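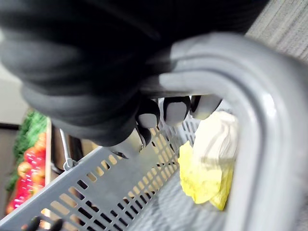 What does the two-stage grasp planner change compared with a single policy?

The choice of the item and the closing of the fingers are trained separately, so an error in one can be corrected without training the other again.

Datasets > Trestley > Flollov Market

June 2020, by Nusrat Janjua

# Flollov Market: data card

## Summary

Flollov Market is a set of 1,584 demonstrations of a two-arm robot doing grocery picking at a mock produce stand. One arm holds a shopping basket and the other arm picks. We release it together with the planner code, so that other groups can repeat our result.

## Contents

Each demonstration has 3 camera streams (head, left wrist, right wrist), joint positions of both arms, and one written instruction. The instruction names the item and never its position.
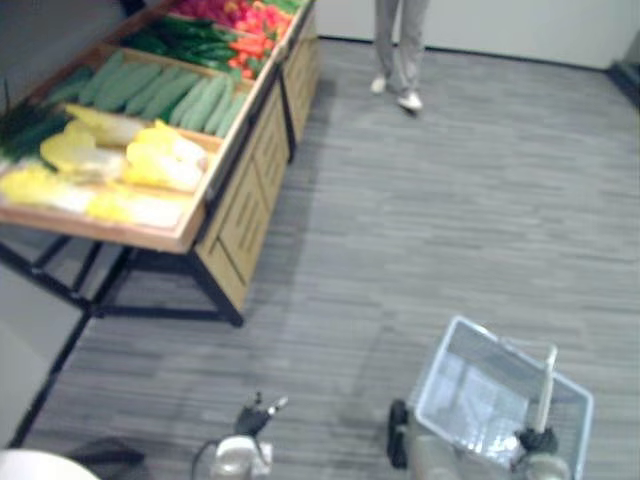 Head view with the produce display, both grippers and the basket.

## Method

Stage one reads the instruction and the head view, and gives a target region. Stage two uses only the wrist view and the joint positions. We trained each stage with 4 random seeds and we report the middle result. In 70 test trials with instructions not used in training, the two-stage planner made fewer wrong-item picks than the single policy. The time per pick was almost the same.
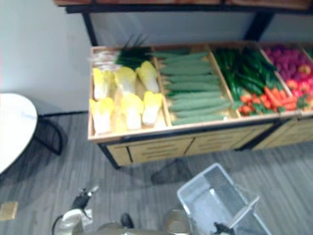
Labels for stage one are made by compartment and then by kind of item. A compartment label alone is not sufficient, as one compartment can hold several kinds: the long green peppers share theirs with small red tomatoes and orange carrots. For such cases the annotator draws a separate region for each kind. Kazimiera Domański checked all the mixed regions.

## Known limits

- Only one stand design is included.
- Wrist views are often blocked by the hand at the moment of closing.
- The robot base does not move during a pick.

## Related

- Czerwiński basket handover set
- Nitenham shelf restocking, December update
- Trestley wrist camera calibration notes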